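Dastelden: registros de mesa y hoja de costes del puesto

LÉEME del repositorio dastelden-mesa

Contenido

Este repositorio guarda dos cosas que al principio estaban separadas: las grabaciones del puesto de manipulación sobre mesa y la hoja con la que se prepara la compra del segundo puesto. Las juntamos cuando quedó claro que casi todas las decisiones de compra salían de mirar qué episodios se habían descartado y por qué motivo.

Si solo interesan los datos, basta con leer Estructura, Recuento y Limitaciones. Si se viene por el presupuesto, conviene empezar por Partidas y seguir con Calendario de compra.

Responsables

Datos y guiones de grabación: Saeed Karimi
Presupuesto y pedidos: Macario Huerta

Las dudas sobre precios van a Macario. Los fallos de lectura de ficheros, al registro de incidencias del repositorio, con el identificador del episodio en el título.

Estructura

episodios/ contiene una carpeta por episodio, con las señales del brazo, el estado de la pinza y los vídeos.
indice.csv tiene una fila por episodio: identificador, operador, tarea, resultado y motivo de descarte, si lo hay.
costes/partidas.csv es la hoja de partidas, una fila por artículo.
costes/ofertas/ guarda las ofertas recibidas en PDF. No se publica fuera del grupo.
guiones/ tiene la conversión, la comprobación de sincronía y el resumen por motivo de descarte.
notas/ son textos sueltos, sin formato fijo.

Los vídeos de episodios y las señales comparten reloj. Todo se remuestrea a 20 Hz en la conversión; los ficheros originales se conservan en el servidor y no entran en el repositorio por tamaño.

Recuento

Episodios grabados: 1044
Episodios válidos: 954

La diferencia son los descartados. Siguen en episodios/ con la columna valido a cero, para que el resumen se pueda rehacer. Quien entrene algo con estos datos debe filtrar por esa columna; el guion de carga no lo hace por defecto.

Los motivos de descarte admitidos son: sincronía, imagen, montaje, operador y otro. "Montaje" incluye todo lo que se mueve sin que deba moverse: base de trabajo, soportes de cámara, cables que tiran de un conector. "Operador" se usa cuando la persona que graba marca el episodio como malo al terminar, sin más explicación.

Tareas

Las tareas se hacen sobre la base gris, con piezas corrientes y baratas. La más repetida consiste en acercarse a una pieza redonda verde, cogerla por el borde y dejarla en otro punto de la base. La pieza tiene en la hoja su propia fila (consumibles, recambio) aunque su precio no influye en nada: hay que pedirla con repuesto porque un cambio de tono a mitad de campaña obliga a separar los episodios en dos grupos.

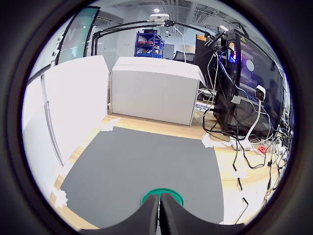
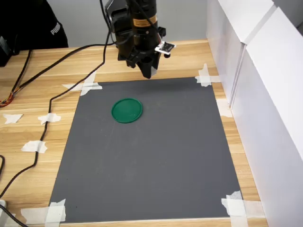

Jostmont, marzo de 2022

Base de trabajo

La base gris está sujeta al tablero con cinta blanca. Como solución sale casi gratis y permite cambiar de base en poco tiempo. El inconveniente está en la repetición: cada vez que se levanta la cinta hay que volver a medir la posición de la base y anotarla, y en el índice hay series enteras sin esa anotación.

Para el segundo puesto se piden dos cosas: una base del mismo color y acabado, y un marco atornillado con topes. El marco lo puede hacer el taller de Schouten a partir del plano de costes/planos/. La cinta se mantiene como consumible en las dos mesas.

No se compra un tablero distinto. El de madera clara vale, y un fondo nuevo introduciría un cambio que después habría que justificar en cada comparación.

Partidas

La hoja tiene siete columnas: articulo, grupo, prioridad, precio_sin_iva, portes, plazo y nota. La prioridad es A (sin esto no se graba), B (se graba peor) o C (comodidad).

Grupo brazo y pinza. Prioridad A. El segundo puesto debe llevar el mismo modelo de brazo que el primero, con la misma pinza. Se pidió oferta a Lasgate por el conjunto y por separado. La oferta conjunta no incluye el cable largo de control; hay que añadirlo en línea aparte. Los dedos de la pinza van como consumible y se piden dos juegos.

Grupo visión. Prioridad A para la cámara de muñeca y B para las exteriores. La exterior va sobre un soporte de pie apoyado en la mesa. En el puesto nuevo preferimos un perfil atornillado al canto. Cuesta más que el pie, pero el motivo "montaje" aparece demasiado junto a la nota "pie tocado".

Grupo cálculo. Prioridad A. Una torre con tarjeta gráfica propia, igual en memoria y disco a la actual. La iluminación interior de la caja no se pide; si viene de serie se desactiva. La torre se coloca fuera del tablero si la longitud de los cables lo permite.

Grupo alimentación y cableado. Prioridad B, aunque Saeed propone subirla a A. Hace falta una regleta fija bajo el tablero, canaleta, bridas de velcro y etiquetas para los dos extremos de cada cable. En el primer puesto los cables corren sueltos por encima de la madera, y cualquier cambio de equipo empieza por averiguar cuál es cuál.

Grupo seguridad. Prioridad A. Seta de parada al alcance de la mano del operador, marcado de la zona de barrido del brazo en el suelo y repaso anual. El repaso no lo paga esta hoja, va al contrato general, pero se deja la fila a cero para que no se olvide.

Grupo mobiliario. Prioridad C. Una silla y una estantería. La estantería se puede retrasar hasta el segundo pedido.

Consumibles

Todos los consumibles del puesto tienen un tope conjunto de 300 euros por campaña. Dentro entran cinta, piezas de tarea, dedos de recambio, toallitas para lentes y material de etiquetado. Los discos externos no son consumibles, aunque en la primera versión de la hoja figuraban como tales; se pasaron al grupo cálculo y por eso los totales antiguos no cuadran con los nuevos.

Si se rompe algo que lleva el tope por encima, se anota en notas/roturas.txt y se avisa a Macario antes de pedirlo.

Calendario de compra

El pedido del brazo sale primero. Es el plazo más largo y el que decide todo lo demás.
El marco y la base se encargan cuando haya fecha confirmada de entrega del brazo, sin esperar a recibirlo.
Visión y cálculo van en un solo pedido, por los portes.
Cableado y alimentación se compran en el proveedor habitual de material eléctrico y no necesitan oferta previa.
Mobiliario, al final y solo con lo que sobre.

El objetivo es tener el segundo puesto grabando en agosto. Si el brazo se retrasa, la torre y las cámaras se montan de todos modos y se usan como recambio del primer puesto.

Criterios para comparar ofertas

Se compara siempre el precio sin IVA con portes incluidos. Una oferta sin plazo por escrito no se carga en la hoja. Si un artículo cambia de modelo respecto al del primer puesto, la nota debe decir qué ficheros o guiones se ven afectados; por ejemplo, otra cámara exterior obliga a rehacer la calibración y a tocar guiones/convertir.py.

El coste por episodio válido se calcula dividiendo el gasto de la campaña (consumibles más horas de operador) entre los episodios con valido a uno. El equipo no se amortiza en ese cálculo. Hubo discusión sobre esto y está resumida en notas/coste_episodio.txt; mientras no se cierre, las dos cifras se publican en columnas separadas.

Limitaciones

Un solo puesto, una sola sala. La luz es la del techo más la que entre, sin control.
El fondo cambia entre series: hay sillas, cajas y a veces personas que pasan por detrás de la mesa. No se ha recortado el vídeo. Quien quiera publicar imágenes debe revisar antes si aparece alguien.
Las cámaras no ven lo mismo. La de gran angular deforma mucho los bordes y no sirve para medir sobre la base sin corregirla.
La posición de la base no está anotada en todas las series. Las que faltan llevan base_medida vacío en el índice.
La distribución de tareas es desigual y no se ha intentado equilibrar.
Los precios de partidas.csv son los de las ofertas y caducan. Antes de usarlos para otra cosa hay que pedirlos de nuevo.

Uso

Para el resumen de descartes: python guiones/resumen.py indice.csv
Para los totales por grupo y prioridad: python guiones/totales.py costes/partidas.csv
El segundo acepta la opción solo_a, que deja fuera las prioridades B y C. Los decimales van con punto en el fichero; con coma el guion se para y da el número de línea.

Pendiente

Decidir la prioridad de cableado.
Pedir a Lasgate la oferta corregida con el cable de control.
Confirmar con Schouten el grosor del marco.
Rellenar base_medida donde se pueda recuperar a partir del vídeo.
Quitar de la hoja las dos filas duplicadas de soportes.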